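Two Grippers, One Purple Room

I spent most of August in a simulator, arguing with fingers. The plan was simple: put the narrow gripper and the wide gripper on the same virtual arm, have each one pick up the same red cylinder, and let the numbers tell me which to buy. Định Nghiêm, who has bought more grippers than I have, told me to get the wide one and go outside. I set up 305 attempts instead.

The narrow pair is called Nông in my config files, and the wide pair is Cotura. Nông dropped the cylinder 27 times. Most of those were my fault, as I had the grip force set for something closer to a soup can. Cotura dropped it 19 times, and made up for the good score by hiding whatever it was holding from the wrist camera.

I also randomize the lights and wall colors between runs, which is supposed to keep the vision model from getting too comfortable. It has certainly kept me from getting comfortable. After an hour of purple I start seeing purple on the fridge. Shadows are the worst of it. The detector will happily box a big blocky shadow and tell me, with great confidence, that it has found the arm.

Red against lilac, at least, is hard to miss, even with two black fingers crowding the middle of the cylinder.
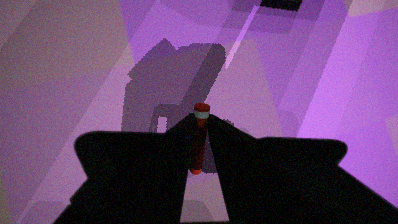 What I'm changing next

Grip force first, then a second camera off to the side. After that I'll rerun both pairs with the cylinder lying down, and probably order the wide one.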